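Minutes of the staff meeting, Lallwood kitchen, August

Present: kitchen team (8 persons), the shift leads, one person from the office in Grollateck. The meeting started at 14.30 in the dining room. The minutes of the last meeting were accepted with one correction: the new oven gloves were ordered, but they have not been delivered yet.

## 1. The Taltinix dosing and portion line

The office reported on the first weeks with the Taltinix line. It now portions the soups and the sauces for the lunch delivery, 191 portions on the busiest day until now. The machine can do up to 1000 portions in a day according to the supplier, but we do not have so many customers and it is not the plan.

The team said that the line is good for the heavy work. Lifting of the big pots is much less, and two colleagues mentioned that their shoulders feel better. On the other side, cleaning of the nozzles takes longer than was promised. It was asked that the cleaning time is written in the rota as working time and is not done "in between". The office agreed to this from next month.

## 2. Seasoning and small work by hand

There was a long discussion about this point. The line doses salt by weight, and the result is always the same. Several cooks said that the vegetables are not always the same, so the soup needs to be tasted and corrected by a person. The office asked if the correction could be put in the program. The answer was that it can be tried for the tomato soup only. 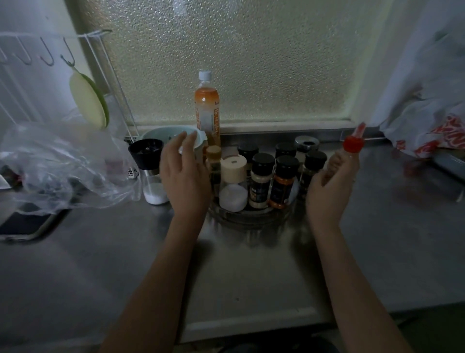 It was also said that opening, closing and refilling of small bottles and jars stays with us. The caps have many different sizes and the machine has no station for them. The team does not want this work to be counted as "rest time" in the new work plan, as it was in the first draft. The draft will be changed.

Decision: final seasoning stays a task of the cook on shift. The cook writes the change on the sheet beside the line, so that we can compare after one month.

## 3. Working hours and jobs

The question was put directly if somebody will lose hours. The office answered that no contract will be made shorter this year. For next year there is no promise at the moment. The team found this answer not sufficient and asks for a written statement before the next meeting.

The early shift would like to start later, now that the portioning is quicker. The late shift is against it, because then the cleaning will move to them. No decision.

## 4. Training

Until now only three persons can restart the line after a stop. Last month it stood still for 11 minutes during lunch while the trained person was on her break. Everybody in the team will get the training, in pairs and in paid time. The instructions are at present only in technical language. The office will ask the supplier for a shorter version with easy words.

## 5. Other points

- The kitchen at Villa will get the same line later. They would like to visit us for one morning. Agreed, but not during delivery.
- The alarm tone of the line is too loud for the persons who work next to it. The office will check if it can be made lower.
- The oven gloves: the office will call again.

The meeting closed at 15.45. The written statement under point 3 is to be sent to both shift leads.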